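Search course materials Go

Work and Automation, Unit 6 handout
Hand-held demonstration tools and the packing bench
Reading time: 4 min

6.1 Starting point

Unit 5 dealt with fixed automation, where an engineer writes the motion and the operator loads parts. This unit deals with the other route, in which a worker performs the task with a hand-held gripper, the tool records the motion, and a policy is trained on the recordings. The case is the Cirkton kitting shop, which packs spare-part sets for Triklow pumps. Read the case sheet before the seminar.

6.2 What the worker does

The operator holds the tool by its grip and closes the fingers with the hand. A wrist-mounted wide-angle camera sees the fingers and the bench. Markers on the finger plates allow the opening width to be recovered from the video. No robot is needed at the bench during recording.

One demonstration covers one complete task: pick, orient, place, release. A dropped part is logged as a failed take and kept in a separate folder. At Cirkton the target for the first task was 1000 accepted takes.
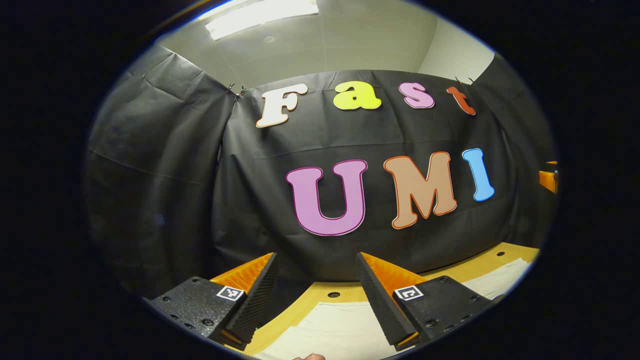
Pace matters here. Operators used to piece rates move faster than the tracking tolerates, and early takes at Cirkton were rejected for motion blur. The shop moved demonstrators to an hourly rate for recording shifts. Output per shift fell, and the acceptance rate rose to 96 percent.

6.3 Changes in job content

Before: an operator packed full kits and was measured on kits per hour.
During: an operator recorded takes for half a shift and packed for the other half.
After: the arm places the regular parts. The operator handles seals and bagged hardware, clears faults, and records new takes when a part number changes.

Note the third line. The recording work does not end when the arm is installed. Cirkton plans to have demonstrators on the rota until at least 2028. Whether this is a skilled grade is a matter for negotiation, and the shop had no job description for it at the start.

6.4 Physical load

The tool is heavier than the parts it handles. Wrist and forearm complaints came up in the second week. The shop then set a limit of 17 minutes of continuous recording, followed by a change of task. Bench height was adjusted per operator. Compare with the load tables in Unit 3.

6.5 Ownership and measurement

Recordings contain the working method of a particular person. Three points for the seminar:
- who may reuse the takes at another site (Cirkton sent a set to its Akent warehouse without asking the operators)
- whether take logs may be used in performance review
- what credit, if any, goes to the demonstrator

Gatti argues that the takes are ordinary work product. Cronin argues that they are closer to training given to a colleague and should be paid as such. Both positions are in the reader, under Niazi case materials.

6.6 Task for next time

One page. Choose a manual task you know well. State where a demonstration begins and ends, what counts as a failed take, and which part of the task you would leave with the operator.

Comments (3)

mcronin: Section 6.5 shortens my position a bit. I said paid at the trainer's rate, for the recording hours only.

Renzo Gatti: The load limit in 6.4 was per operator, with the tool shared between two people. Worth adding.

pkd_evening: Is the one page with or without the diagram?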